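**Garment folding** is the practice of doubling clothes into flat, compact shapes for storage, sale or travel. It is done at home, in laundries, in shops and in clothing factories. The method used depends on the cloth, the shape of the garment and the space it has to fit.

## Flat folding

The most common way to fold a shirt starts with the front facing down. The sides are turned in toward the middle, the sleeves are laid back along the body, and the hem is brought up to the collar. Shops often use a folding board so that every shirt on a shelf has the same width. Knitwear is usually folded and not hung, as its own weight can stretch the shoulders. 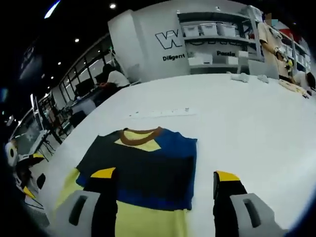
Rolling is an older habit among sailors and soldiers, who had to keep clothing in narrow bags. A rolled shirt has fewer sharp creases than a folded one but takes longer to stack.

## Commercial laundries

Before the spread of folding machines, large laundries kept a separate folding room. The Randley Steam Laundry had 16 folders working at long tables and handled 925 pieces on an ordinary day. Its forewoman, Lensa Ambaye, wrote a short handbook that set out a fixed order of folds for each kind of garment. The handbook was later copied by the Zolovden laundry, with changes for heavier work clothes.

Sheets were folded by two people — one at each end — and passed to a third for pressing.
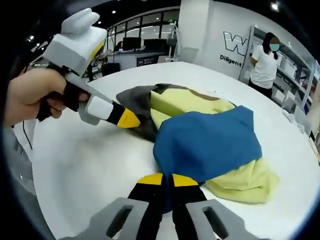

Cotton keeps a fold well, while wool and most synthetic knits tend to spring open. Linen creases sharply and is often refolded along new lines during long storage, a step meant to keep the fibers from breaking at the crease. Museums go further and pad each fold with rolled tissue paper.

## See also

- Ironing
- Linen closet
- Clothes hanger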